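Coron Learning Center Opens Letter Tables to Families Across Prandville

April
By Zuleica Moura, Communications Office

PRANDVILLE – The Coron Learning Center announced today that its Letter Tables program for young children will be open to all families in Prandville. The program uses foam alphabet letters and ordinary plates to help children sort, name and match letters before they begin formal reading lessons.

Letter Tables was first offered last year to 107 families in the Drevard neighborhood. The Center has now received a grant from the Andreadis Fund that will pay for materials, staff time and take-home sets through the end of the school year.

"Families asked us for something they could do at the kitchen table with very little setup," said Vanderleia Medeiros, director of the Center. "A child picks up a letter, says its name and puts it on a plate. Parents can join in without any training."

Each session lasts 30 minutes. Children begin with letters spread on the table and move them to a plate as they are named. Letters may land sideways or upside down, and staff members encourage children to turn them and look again. 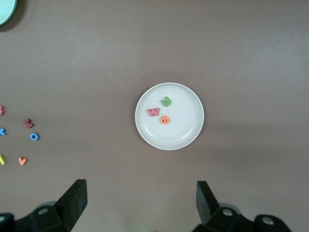 Foam letters on a white plate and on the tabletop beside it. Photo: Coron Learning Center

Older children may use the plates to sort by color, by straight and curved shapes, or by the letters in their own names. The Center does not test or score children who take part.

"We are pleased to support work that is simple and easy to repeat at home," said Sekar Rondonuwu, program officer at the Andreadis Fund. "The materials are modest, and the time a parent and child spend together is what we hope to see grow."

The Center has prepared 1378 take-home sets. Each contains foam letters, 2 plates and a printed guide. Sets will be given out at the front desk and may be kept by the family.

Plates in several colors are used at the Center so that staff can give simple directions, such as asking a child to move a letter to the blue plate. 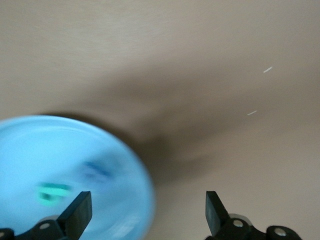
How to Register

Families may sign up at the front desk of the Coron Learning Center or at the Drevard branch. There is no fee. An adult must stay with each child during the session. Questions may be directed to Ivone Sampaio in the Family Programs office.

Comments (3)

Valdir Guimarães
Is there an age limit? My daughter is six and already reads a little.

Family Programs
Six is fine. Please mention her age when you register and we will place her with the older group.

drevard_mom
We did this last year and still use the letters at home. Missing the Q though, can we get a spare?

Related Items

Drevard Branch Extends Evening Hours
Call for Used Picture Books
Andreadis Fund Names Spring Grant Recipients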